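Home and Shared Workshop Robotics
Handout 6: Building a two-arm writing cell

Prepared by Solveig Lunde, with corrections from Arvid Tangen

Scope

These notes cover the mechanical layout of a small two-arm cell, the cable runs, the choice of pen and board, and the routine for a writing task. They assume you have read Handout 5 (motor IDs and homing) and that both of your arms move under their own power supply. Software set-up is in Handout 7.

The writing task is used in this course for a practical purpose. It leaves a record. A pick-and-place run that was slightly off looks the same afterwards as one that was good, while a pen line keeps every wobble, and you can compare the boards from one week to the next.

6.1 Base and rail

Mount both arms on a single plate. Two separate plates will drift relative to each other each time the bench is knocked, and the calibration between the arms is then wrong without any warning from the software. The plate is bolted to a length of aluminium extrusion, and the extrusion is fixed to the cell. Drill the plate once, using the paper template, and mark which end is left.

Tighten in this order: extrusion to cell, plate to extrusion, arm bases to plate. Check the bases again after the first hour of running. Thread lock may be used on the base screws but keep it off the printed parts.

Walls should be plain and in one colour. Pale lavender works well with white links and black motors. The work surface should be matt. Anything glossy gives the cameras a second pen to follow.
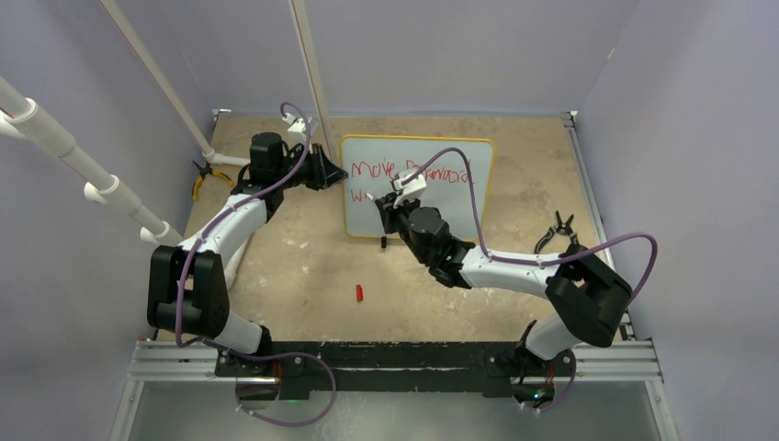
6.2 Cable runs

Each arm has one cable run from the gripper to the base. Leave a free loop above the wrist and a second one near the base. The loops should be large enough that the arm can reach every corner of the surface without pulling on a connector.

Move the arm by hand to its four extreme positions with the power off and watch the cable at each one. If it tightens at any of them, lengthen the loop before going further. Do not tie the cable to the forearm close to the wrist motor. Tyra Rønning's first build did this and lost 600 recorded steps to a connector that dropped out only when the wrist was fully turned.

Keep the cable off the board. A loop dragging over wet ink will spoil the line, and the fault is easily mistaken for a control error.

6.3 Pen and board

Use an ordinary dry-erase marker with a felt nib. Fine nibs dig in when the arm presses too hard. Broad ones hide small errors, which defeats the object of the task. Red or black ink is readable on camera; green is poor under the workshop lamps.

The board must not move. If it is held by its rim, check that the clamp does not bend the face. Clean it with a dry cloth between runs and with spirit at the end of the session. Old smudges confuse the later scoring step.

Set the gripper closing force to 60 on the Jurnar controller scale. At lower values the pen turns in the fingers. At higher values the motor runs warm and shuts itself down. Tape on the barrel is not needed if the fingers have a textured face.
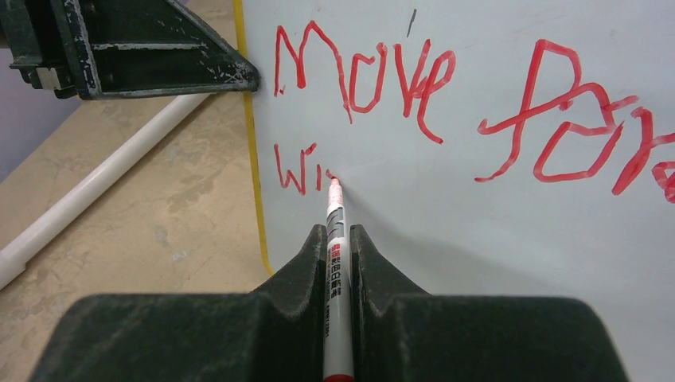 Pen seating is the part of the build that took us longest, and most of the faults reported by last year's group came back to it. Flat fingers hold a round barrel along two thin lines, and any sideways push at the nib makes the pen lean. Cut a V-shaped notch in each finger instead, as on the gripper shown, so that the barrel sits upright in the gap between them. The lettering on the board, "Move" and the "Wi" under it, is still shaky. A notch fixes the pen in the hand and does nothing for play in the joints, so treat the two as separate faults and look for them in that order. Finger drawings are in the Fagerlund folder, part number 2805, and print without supports.

6.4 Running a writing task

1. Home both arms and confirm that neither reports a fault.
2. Close the gripper on the pen with the cap on. Pull the pen lightly. It should not slip.
3. Take off the cap and put it down away from the path of the arm.
4. Bring the nib to the board at a blank spot near the rim. Record this as the contact point.
5. Write one short vertical line and one short horizontal line. If either is broken, repeat step 4.
6. Start the text. Keep a hand on the stop switch throughout.
7. When finished, lift the nib clear before homing. Cap the pen.

6.5 Known faults

Line fades towards the right: board not square to the plate. Shim the board and leave the arm alone.

Letters grow taller along the line: shoulder offset wrong. Repeat the homing in Handout 5.

Second line runs into the first: line spacing set in the wrong units. The Kultico planner expects millimetres.

Arm stops with error 61: supply voltage low. Check the plug before opening the case.

6.6 To hand in

One cleaned-up log, one picture of the finished board, and a half page on the largest source of error in your own cell. Send these to Linnea Sæther by the end of September. Builds made in pairs hand in one log but two separate half pages.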